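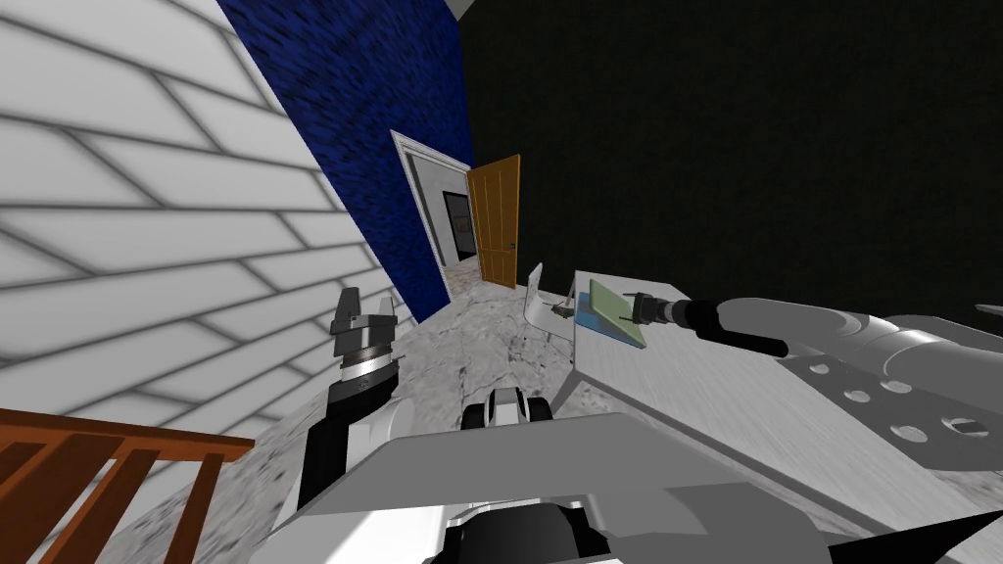
Theater workshop notebook, July: teaching prep for the fall intro course

Started at 10 this morning with coffee and the syllabus from last year, which I now want to tear in half. The first unit drags. We spend so long on vocabulary that people forget they signed up to get on their feet, and I could see it in the course comments (the ones who bothered to write any). So the Stestton exercise moves up to the first meeting. Everyone walks the room, stops on a clap, and tells the person nearest them a story about a door they weren't allowed to open. It's silly and it works on shy people!

Went through the reading list next. Keeping the Mendes packet, dropping the long essay on staging, adding 2 short scenes from the Cendano collection. I read both out loud to myself at the desk and the second one is so much better in the mouth than on the page. Note to whoever picks up the other section: skip the introduction, it gives away the ending.

Budget came back too. We have 3,000 for visiting artists for the whole year, and I'd already spent it three times over in my head. One movement person in the fall, one playwright in the spring, and whatever is left goes to the student showcase.

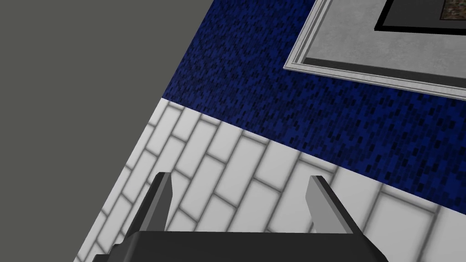 The showcase still needs a name, by the way. Stevero was the working title of last year's devised piece and people keep using it for the event itself, so maybe we give in and put it on the poster.

Tried out the clap exercise timing after lunch. With a full group I think it wants 10 minutes, and then straight into pairs before anybody sits down. Once they sit you've lost them. I also want to try it with no talking at all, just gesture, and see if the stories still come across.

Still to do:
Ask the registrar about raising the cap by 3
Copy the Cendano scenes, large print as well
Rewrite the attendance paragraph so it sounds less like a threat
Find the good speaker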